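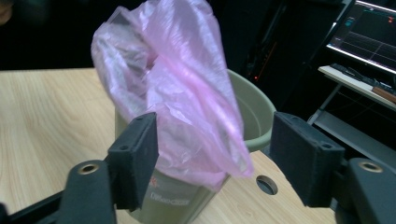 Why the gripper stops short when it lets go of a thin bag, and how to fix it

If you work with thin plastic bags and a two-finger gripper for any length of time, you will sooner or later meet the fault I want to talk about. You line a bin, you open the fingers to let go, and the bag comes away with the gripper. Or the fingers close on the next try and stop early, and the software cheerfully reports that it is holding something when it is holding a wad of film caught down by the hinge. We lost most of a September to this one, and since the cure took an afternoon once we understood it, I thought I would write the whole thing out and save somebody else the trouble.

A little background first. Our job at Trilcombe is bin lining, which sounds like nothing at all until you try to get a machine to do it. We record people doing the task with a hand-held gripper, then run the same motions on the arm, which uses the same fingers and the same linkage. The bin is small and tapered, with a rounded rim, and the bag is the light, crinkly sort that floats about if you so much as breathe on it. Over the month we recorded 306 tries. When Tumaini Mwakyusa went back through them, 133 had the finger width reading wrong at some point, nearly always right after a release. We had been blaming the bag. I'm sorry to say we had also been blaming poor Shabani, who did most of the recording and has very steady hands.

What goes wrong

Each finger rides on a bracket, and a thin bar links the bracket back to the trigger. When the fingers open, there is a gap between the bar and the bracket, and when they close, that gap shuts. Bag film is light enough to drift into it. Once a fold is in there, one finger lags a few millimeters behind the other. Open the gripper and the fold stays pinched, so the bag follows you up. Close it and the lagging finger stops short. On the arm it gets worse, as the controller sees the short stop, decides the object must be thick, and pushes harder.

That last part is where a nuisance turns into a safety matter. One evening the arm pulled a caught bag tight, dragged the bin along with it and tipped it off the table, and Shabani very naturally reached out to catch it. He was fine, I'm glad to say, but his hand went inside the reach of a moving arm, and we stopped work for the night. Please read the next part even if you skip everything else.

Before you touch anything

Press the stop button on the arm and wait until the status light shows it has stopped. Then turn off the power at the wall and leave the key in your own pocket. A stopped arm can still have force in the fingers, so keep yours out of the linkage until you have backed off the grip by hand with the release screw. If something is falling, let it fall. We have a stack of bins and they were cheap.

With the hand-held tool there is no motor to worry about, but the trigger spring is strong and will nip you. Slip a bit of folded card between the fingers before you start poking around.

Clearing a caught bag

Don't pull. I know how tempting it is, but thin film stretches into a string and winds itself around the pin, and then you are there for an hour with tweezers.

Start by holding the loose part of the bag up with one hand so there is no weight on the fold. Open the fingers as far as they will go. Look in from the side with a flashlight and find which bar has the film under it (ours was the left one far more often than the right, and I still couldn't tell you why). Snip the bag about an inch from the linkage with blunt-nosed scissors and take the big piece away. What remains will usually slide out sideways with a wooden coffee stirrer. If it won't, take out the bracket screw, lift the bar, and pick the film off the pin. Wipe the pin with a dry cloth before it goes back. Oil is a mistake here, and I have made it. The next bag sticks to it beautifully.

Put the screw back until it is snug, then work the fingers open and shut 10 times with nothing between them. They should meet in the middle every time. If one arrives late, there is still a scrap in there somewhere, so go back and look again.

Checking the reading

Now connect the gripper and watch the width number while you close the fingers slowly. It should fall smoothly to zero and come back to the same open value. On our setup the raw count at full open is 703, and yours will be different, so write yours on a piece of tape and stick it where you'll see it. If the number is off after a clean-out, set the zero again with the fingers closed. Do this only once you are sure the linkage is clear. Tumaini found two days of recordings where we had set the zero with film still in the hinge, and every one of those had to go.

Keeping it from coming back

We tried a few things. A rubber sleeve over the linkage kept the film out but made the trigger stiff, and people's hands got tired. A strip of thin cloth tape along the outside of each bracket, bridging the gap with a bit of slack, has worked much better. Change it when the edge starts to lift, as a lifted edge catches the bag too.

It also helps to change how you let go. Bring the fingers down just outside the rim, open them only as wide as you need, and back away low and level before you go up. Opening wide in the middle of the bag is asking for trouble, however natural it feels.

Finally, we put a limit in the arm program. If the width stops changing before it reaches the expected value, the arm holds still and waits for a person to look at it, with no second squeeze. It does stop for silly reasons now and then, and Shabani grumbles when it happens near lunch, but we have kept it switched on.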